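Kursskript Flachteile, Teil 3: Ausschnitte und Löcher
Kurswerkstatt Simari, 24.3.23
Lesezeit: 2 Minuten

Flache Teile bekommen Ausschnitte aus drei Gründen: zum Befestigen, zum Aufhängen oder um Gewicht zu sparen. Vor dem Anreißen wird festgelegt, welcher Fall vorliegt. Bezugskante ist die längste gerade Kante. Alle Maße gehen von dort aus, auch bei Teilen, deren Gegenseite schräg verläuft.

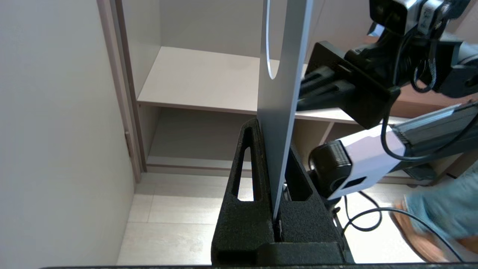
Langlöcher werden über zwei Mittelpunkte angerissen, die Länge wird über alles gemessen. Für das Übungsblatt gilt: Gesamtlänge 90 mm, Blechlänge 200 mm. Die Enden bleiben rund wie bei der hochkant stehenden silbergrauen Platte, deren Schlitz oben links sitzt. Scharfe Innenecken reißen leichter ein und lassen sich schlecht entgraten. Nach dem Feilen beide Seiten prüfen.

Beim Karton gelten andere Regeln. Das Material von Nosel wird mit der Faser in Längsrichtung geschnitten, sonst knickt der Steg neben dem Loch. 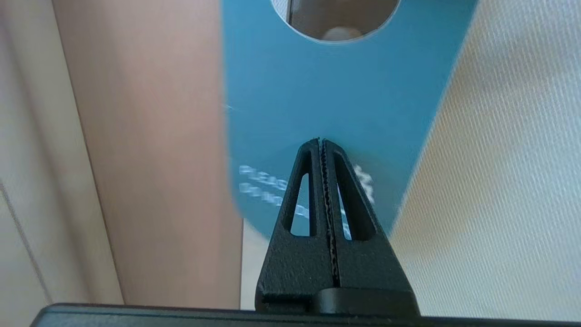
Türanhänger brauchen ein großes Loch nahe am oberen Ende. Übungsmaß: Kartenbreite 110 mm, Rand unter dem Loch mindestens 27 mm bis zum Schriftfeld. An der blauen Karte ist das Loch kreisrund und weiß gerandet, das untere Ende ist abgerundet. Die Schrift ist weiß; bei dunklerem Karton diese Farbe übernehmen.

Bis zum nächsten Termin: beide Teile im Maßstab 1:1 zeichnen, Bezugskante mit B kennzeichnen. Schablonen liegen im Schrank Plerell, zweites Fach.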